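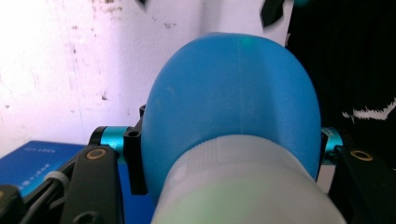
Home | Club | FAQ | Contact

Posted in September by Kirsty Whitlock

Does the gripper work?
On some objects. Smooth, rounded ones are where I'd hold off on promises. Teodor says 60 good grabs out of 100. I'd like to see his notes.

Will joining help me win the Nernus contest?
I doubt it. Most of our time goes to loose screws and cables.

Do I need to know how to code?
No, whatever the old flyer said.

What are dues?
Nothing. Ask Catalina if anyone tells you otherwise.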